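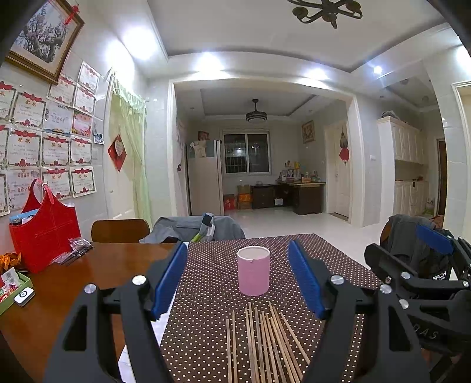
Efthymia Gavalas
Table Games Editor, Osia

Section 3. Setting up Brarnamel at the dining table

Brarnamel is a game of sticks and one cup, and setting it up is half the fun! If you've got a dining table and a few minutes before tea, you're ready to go.

1. Clear a patch of table big enough for two people to reach across. You don't need the whole thing: bags, card boxes and sweet packets can all live at the other end.

2. Lay a tablecloth over the patch. A dark one is lovely because pale bamboo shows up so well against it, and polka dots are a real bonus (see the note on dots below).

3. Stand the cup upright in the middle of the cloth, open end up. Any light, straight-sided cup will do. I'm very fond of a pink one.

4. Lay the sticks in a loose bundle in front of the cup, all running the same way, with the near ends slightly fanned. Thin bamboo skewers or plain chopsticks both work.

5. Choose who goes first. The opening player lifts one stick from the bundle and stands it in the cup. If any other stick moves, it goes back and the turn passes.

Note on dots: when players can't agree whether a stick has rolled, check its tip against the nearest dot. We started doing this at Căpraru in April and the arguments got so much shorter!

Note on number of sticks: skewers usually come in packs of 50 or 100. Use 50 for a first game. The full 100 makes a gorgeous, maddening heap, and you'll want a wider cup.

Caution: skewers have sharp points. Snip them off before younger children play, and keep faces well back from the cup once it starts to fill.

Caution: smooth the cloth flat before step 3. A cup standing on a crease will go over at about the tenth stick, and then you're back to step 4.

For the longer team version, turn to Section 4.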